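The Tray Comes Out at Four
Small toys, big mess, and the people who sort it for a living
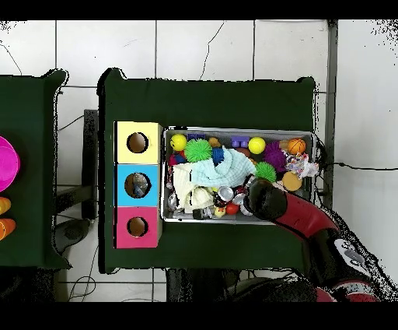 Every house with kids has one. The tray. Or the drawer, or the shoebox, or the salad bowl that stopped being a salad bowl in May. Balls go in. Blocks go in. Then a sock, a candy wrapper, half a bird. And it stays like that until somebody needs the table for dinner.

I've got two kids and two of these trays, so I went looking for help.

Giuliana Villca runs the toy library at Nowakowski, a long low building behind a tire shop. Members borrow a tray of small toys, keep it a month, bring it back. She has 1,813 small things on the books. Supposed to be 2,000. The rest are under couches.

"Balls are the worst," she says. "Everyone thinks they're easy. A ball never stays where you put it, and it takes whatever is next to it along for the ride."

Her day starts with tipping out. Returned trays come back any old way, cloths stuffed in with the toys, wrappers, the lot. Soft stuff out first. Cloths get shaken over the trash can because there's always something in the folds. Wrappers gone. Then the hard toys, by feel more than by looking: smooth balls, spiky balls, blocks, and a last heap she calls the crumbs. Crumbs are anything shorter than her thumb.

She doesn't sort by color. Tried it one winter. Looked great for an hour.

"Kids don't think in color, they think in what it does," is how Asnakech Bogale puts it. She teaches the mixed-age room across the hall and has strong feelings about spiky balls. They get their own box, with a lid. They pick up hair. They pick up everything. She washes them in a colander with dish soap and an old toothbrush, then leaves them overnight on a towel, and she will not be talked into the dishwasher.

Her other thing is the cube with a hole in the top. A lot of rooms have some version of it now. One size of hole, one kind of toy, hand goes over, toy drops. Stack them and they take up no more table than a dinner plate. The little ones will post balls through a hole until pickup time, and that, she points out, is cleaning up. They just don't know it yet.

Stack them too high, though, and you've built a tower, and we all know what a three-year-old does with a tower. She goes by the child's chin. Any higher, take one off.

What about buying your way out? I asked Volkan Ağca, who sells storage at Dritier and was more frank than his boss might like. Metal trays are good, he said. They wipe down, they don't crack, they make a horrible noise when you drop one. Deep bins are bad. A kid who wants the duck at the bottom will empty the whole bin to get the duck. Shallow wins. He had a Flitudex divider set on the counter, and I liked it, and then I priced it and liked it less. Muffin tins do the same job.

I went home and had a go. Kitchen table, late afternoon, kids watching with suspicion. Cloths out. Wrappers out, more than I want to put in print. Tennis balls went to the dog, who had a claim. Blocks in one muffin tin, crumbs in the other. I found an earring and the key to teh bike lock.

It took most of an hour. My youngest put a ball in a cup, took it out, put it in again. Kept at it right through me peeling potatos.

By bedtime there was a cloth back in the tray. And a spoon. Villca says that's normal and to leave it till the end of the week, as long as nothing in there is sticky. She does hers with the radio on, door shut, coffee on the windowsill out of reach.

Words: Aniela Głowacki

Print this article | E-mail this article

RELATED STORIES
Bath toys: when to wash, when to toss
Szymon Malinowski on mending wooden trains
We try it: the Bakico folding play table
A playroom in a hallway

We use cookies to remember your settings and count visits to our pages. By continuing to read you agree to their use. Get our newsletter: enter your e-mail address and press Sign Up.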